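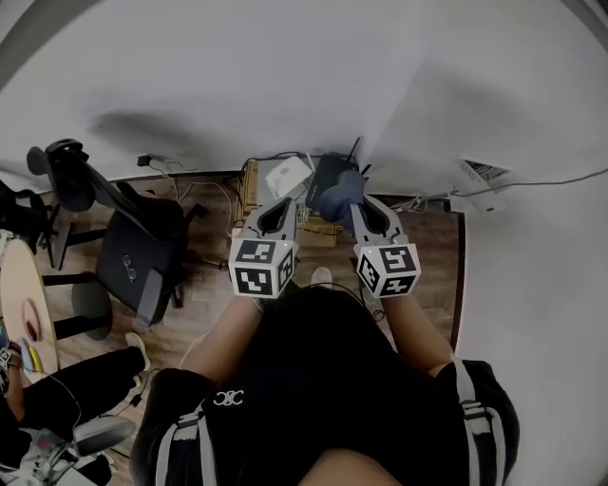

Router and cables down by the wall

How do I look up who really owns a company that keeps winning county contracts?

Posted by culvert_kate, 10/26/21

Hi all, hope this is the right board. I live outside Toledo and I've started going to our county meetings (yes, I'm that person now). The same supplier, Cosstead, has gotten the school meal contract 2 years running. I went through the bid packet and the only address is a mailbox store. The listed agent is a guy named Silvan Mayrhofer, and he turns up as the agent for another outfit called Viteteck, which bid against Cosstead in July and lost by $3,202. So, same guy on both bids?? I'm not accusing anyone of anything, I just want to know where a regular person can look this stuff up without paying for one of those background sites. I already tried plain searching and got a whole lot of nothing. Also, do I have to say why I want the records when I ask the county? The clerk kind of made it sound that way.

dunmore_pete

Start with the state business search, it's free. Type in both company names and open the actual filings, because the summary page leaves things out. You want the original formation papers and any change forms after that. Look at who signed. A registered agent is often just a person or service paid to accept mail, and one agent can cover 1,000 companies that have nothing to do with each other. I used to type up those forms for a law office and I couldn't have told you who owned half of them.

If the signatures match too, then you've got something worth asking about. Next I'd ask the county for the full bid file on that contract, meaning every bid, the score sheets, and any conflict of interest forms. Put it in an email so there's a date on it. Name the contract and the year. When I asked for "everything on the landfill" I got 3,000 pages, mostly lunch orders and parking passes, and I gave up by the second box.

As for saying why, I've never given a reason and never been turned down over it. Check your state's public records page for the exact wording and paste it into your email if the clerk pushes back.

Oh, and save copies of everything as you go. Web pages change.

marlys77

It's all rigged anyway, good luck. My cousin bid on mowing once and never even got a call.

culla_reader

Pete covered most of it. I'd add court records, for free at your county clerk of courts site. Search both company names and then the agent's name. When businesses sue each other or don't pay a vendor, the owners get named in the complaint, and that's how I found the people behind a towing company here. Property records are good too if either one has a warehouse or a kitchen, since the tax bill has to get mailed to somebody.

One caution, make sure it's the same Mayrhofer on both. It's not a common name but fathers and sons share names all the time. Compare the addresses and the signatures before you stand up at a meeting with it. And try your local paper, even if it's down to one reporter. Ours was thrilled to get a folder with the filings already printed and in order.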